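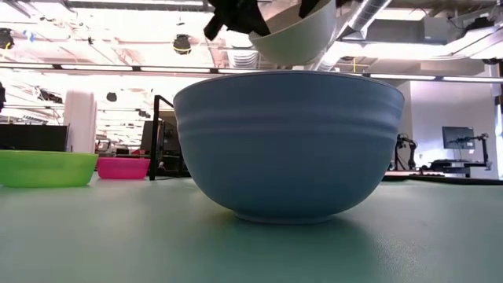
*Fig. 1 - Gripper holding the pale bowl over the big blue one.*

## Inen project, equipment plan for next term

Short version first. We have $1103 left. It has to cover spares, bowls and the floor cabling, and it won't cover a third arm, so please stop asking. Orders go in before the December break or we lose the money back to the department.

Prices are in the order sheet, not here. They change every time someone opens the quote and I got tired of fixing two documents.

## What the project needs

Inen is bowl handling on a table with two arms. Pick up, put on the shelf, take off the shelf, put one inside another. The task list for next term has the same moves plus nesting with mixed sizes. So no new kind of hardware, mostly more of what wears out and more variety in what gets picked up.

What stopped work this term, worst first:

1. Waiting on a replacement servo. Skiddale quoted 10 days and it took the whole 10 days plus shipping. No spare in the drawer.
2. Finger pads. Smooth bowls slip once the pads get shiny. We cleaned them with alcohol, helps for an afternoon.
3. Cables. Somebody steps on one, an arm drops out, restart everything.
4. Bowls going missing. Kitchen, probably.

I went through the lab notebook for this, but the notebook has gaps in the middle of term when we were all busy with midterms. Number 3 is probably worse than it looks.
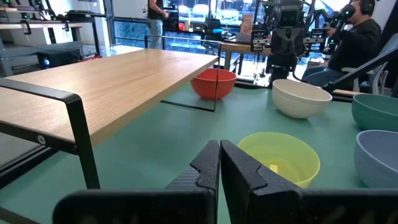

**Didier Perrin**
*Student lead, purchasing and cell hardware*

## Fingers and pads

Current fingers are fine on thick rims. On thin plastic ones it depends on the angle and on who is driving. We tried tape, then foam, then went back to bare. The foam was best for grip and worst for getting a bowl to let go.

Stellex sells a pad sheet you cut yourself and also a ready cut set. Cut it yourself is cheaper per pad by a lot but the first batch I made was crooked. Plan is to buy 2 sheets and one ready cut set, use the set as the template. If the sheet pads last as long as the set then we never buy the set again.

Not buying: the Stellex force sensing fingers. They would eat more than half of the $1103 and we have no code that reads them. Put them on the wish list for whoever has this job next year.

## Bowls

Sounds silly to have a section for bowls but we argued over it longer than over the servos.

The bowls we have now are a mix. Some deep, some shallow, different colors, shiny and matte. That's good and should stay. What's missing is duplicates. If one cracks halfway through a set of runs, the runs before and after don't match and we end up throwing out the smaller half.

So: buy every type in pairs from now on, one on the table and one in the cupboard with a label on it. Where a bowl is discontinued, retire it at the end of the term and don't start anything new with it. The see-through ones need the most attention, they are the ones I could not find again in the same store.

Cheap. Whole bowl line is less than one servo.

## Spare parts for the arms

Skiddale recommends 3 spare servos for a pair of arms, their "service kit". We can't afford the kit. Looking at what failed, it was the wrist joint both times, so I want to buy 2 wrist servos and nothing for the base or shoulder. Risk is obvious. If a shoulder goes in the first week we wait again.

Asked if they would hold a shoulder servo for us without payment. They said no, politely.

Screws, horns and one gripper housing go in the same order to save on shipping. Shipping is charged per box and not by weight so there's no reason to send small orders. We did that this term and it was dumb.

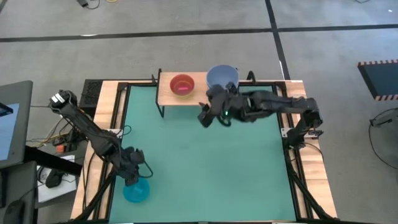
*Fig. 3 - Both arms in the cell: left gripper on the cyan bowl, right one just below the blue bowl on the shelf.*

## Floor and cabling

Cheapest fix in the whole plan and should of been done first. Cable covers from Amegashie, the hardware store, not online. Someone with a car can go on Saturday. Get the flat kind, the rounded kind catches chair wheels.

Also:

- velcro ties, one bag
- labels for both ends of every cable. Both ends!
- one spare power lead for each arm
- a box or tray so the loose stuff is off the carpet

I would like the cables along the arm links redone too, but that's labor and not money, so it's not in the budget. Needs an afternoon with the cell powered off. Pick a day early in term before anyone has a demo coming.

## Shelf and frame

Nothing to buy. The wood shelf is doing its job. There was a request for an adjustable one so we can change the height between runs. I priced it and dropped it, the same thing can be done with blocks under the legs if we measure them and write the height down. Revisit if the nesting task really needs it.

## Order of buying

If the quotes come back higher than expected, buy from the top and stop when it runs out:

| Priority | Item | From |
|---|---|---|
| First | Cable covers, ties, labels | Amegashie |
| Second | 2 wrist servos | Skiddale |
| Third | Pad sheets and ready cut set | Stellex |
| Fourth | Duplicate bowls | anywhere |
| Last | Gripper housing, screws, horns | Skiddale |

Problem with this table - the last row ships with the second row, so in practice they are decided together. If money is tight drop the housing and keep the screws.

## Not decided yet

- Who signs for deliveries over the break. The front office won't.
- Whether tax comes out of the $1103 or gets added by the department. Asked, no answer. I planned as if it comes out.
- Where the spares drawer goes. Needs a lock, or at least a sign out sheet that poeple use.
- If we keep a small reserve. I say yes, whatever is left after row four.

Old quotes are in the shared folder under purchasing, the newest one from Skiddale is the one to use.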